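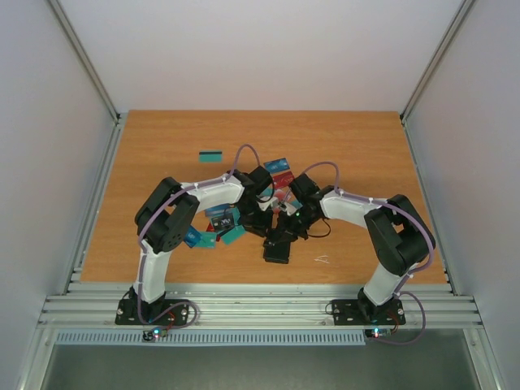
Iltudstead Board Games Library
Game Return and Condition Checklist, with Inspector's Comments

Date of inspection: 4th February
Title inspected: Talto (second edition, Flavska)
Copy: 2
Reason for inspection: return from extended loan
Result: passed with remarks

This form is to be completed for every title returned from a loan of more than one week. Each item is to be marked Satisfactory, Attention or Fail. A comment is required wherever Attention or Fail is entered. Titles with any Fail are withheld from the shelves until the matter has been put right.

Section A – Box and packaging

A1. Box lid free of splits at the corners
Attention. Two corners have been taped on the inside by a previous borrower. The tape is holding but has begun to lift. Replace with linen tape before the next loan.

A2. Box base sound and square
Satisfactory.

A3. Insert present and fitted the right way round
Satisfactory. The insert had been turned, which prevented the lid from closing fully. Corrected during inspection.

A4. Library label legible
Satisfactory.

Section B – Board and cards

B1. Board lies flat when opened
Satisfactory. Slight lift at the centre fold, within the accepted limit for this edition.

B2. Hinges of board intact
Satisfactory.

B3. Card decks complete against the contents list
Attention. All harbour and season cards are present. One cargo card is a replacement from the Carvalho printing, and its back is a shade darker than the rest. The card may remain in the deck for general loan. This copy is not to be used for league or tournament play.

B4. Cards free of marks that identify them from the back
Attention. See B3.

B5. Sleeves in good order
Satisfactory. Six sleeves replaced.

Section C – Pieces and small parts

C1. Wooden pieces complete in each player colour
Satisfactory.

C2. Coins and tokens complete
Satisfactory. The full 200 coins are present. Borrowers are reminded that coins should be returned in the bags provided and should not be left loose in the box.

C3. No sharp edges, splinters or cracked plastic
Attention. The lighthouse piece has a rough edge along its base. Smoothed with fine paper and checked again by hand. Look at this piece first at the next inspection.

C4. Small parts warning present on the box and on the loan card
Satisfactory. The recommended age for this title is 8 and over. Households with younger children should be advised of this at the desk.

C5. Dice show all faces clearly
Satisfactory.

Section D – Rules and paperwork

D1. Rulebook present and all pages attached
Satisfactory. Staples firm.

D2. Corrections sheet enclosed
Fail at first inspection. The sheet was missing, and without it the scoring example for the final round is wrong. A fresh copy was printed and placed inside the rulebook. Now Satisfactory.

D3. Player aids present
Satisfactory. One aid has pencil notes on the reverse – erased.

D4. Loan card completed and signed
Satisfactory.

Section E – Action and release

Tape at A1 to be replaced before release. A matching cargo card is to be requested from Flavska, and the Carvalho card kept in the spares drawer once it arrives. Catalogue entry to be marked "general loan only" until then.

The borrower's deposit is to be returned in full. The wear recorded above is consistent with ordinary use, and no charge applies.

Next full inspection: June, or on return from any extended loan, whichever is the sooner.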